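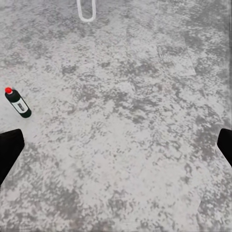

Comment s'écrit un feuilleton quotidien : la mécanique d'Esby

Une saison d'Esby se prépare à rebours. La production fixe d'abord l'épisode de clôture, puis les pivots intermédiaires, et répartit ensuite la matière entre les semaines. Le feuilleton, produit par Vovuline et situé dans la ville portuaire de Flaradberg, livre cinq épisodes par semaine, ce qui laisse peu de place à la réécriture tardive.

Catrin Gwilliam dirige l'atelier d'écriture depuis trois saisons. Elle en a revu l'organisation en janvier. Les scénaristes travaillaient auparavant par personnage ; ils travaillent désormais par semaine de diffusion. Chaque équipe reçoit un document de départ qui énumère les informations connues de chaque protagoniste, les décors disponibles et les comédiens absents. Le dialogue vient en dernier.

Trois intrigues, un seul budget

Chaque épisode entrelace trois intrigues. La principale occupe la moitié de la durée. La deuxième prépare le pivot suivant. La troisième, plus légère, se joue presque toujours dans un décor permanent et sert de variable d'ajustement : c'est elle que l'on raccourcit au montage lorsque l'épisode déborde.

Le cas de la famille Ogbonna illustre la méthode. La vente du chantier naval devait se conclure en milieu de saison. L'indisponibilité d'une comédienne a obligé l'atelier à déplacer la signature, donc la révélation du faux testament, donc la rupture entre les deux frères. Au total, 70 scènes ont été relues pour vérifier qu'aucun personnage ne mentionnait un fait qu'il ignorait encore.

« Le public pardonne une coïncidence, beaucoup moins une erreur de chronologie », résume Catrin Gwilliam.

Le tournage croisé

Les scènes sont tournées par décor, dans le désordre. Une même journée de plateau peut couvrir quatre épisodes non consécutifs. La scripte tient un tableau de continuité où figurent costumes, blessures, accessoires et état émotionnel, cette dernière colonne ayant été ajoutée à la demande des comédiens. Les extérieurs sont regroupés en début de saison et leur nombre est plafonné.

Cette contrainte pèse sur l'écriture. Un accident de voiture se raconte le plus souvent depuis le couloir de l'hôpital, un naufrage depuis la capitainerie. L'atelier réserve les extérieurs aux épisodes de clôture et aux retours de personnages.

La gestion des fuites

Les résumés transmis à la presse sont rédigés par l'atelier lui-même. Ils indiquent un lieu, un conflit et au plus un nom. Les retours de personnages n'y figurent pas, et les scènes correspondantes circulent sous un prénom de substitution jusqu'au mixage. Celui du frère aîné des Ogbonna a ainsi été tourné en fin de journée, plateau réduit, avec un texte remis le matin même.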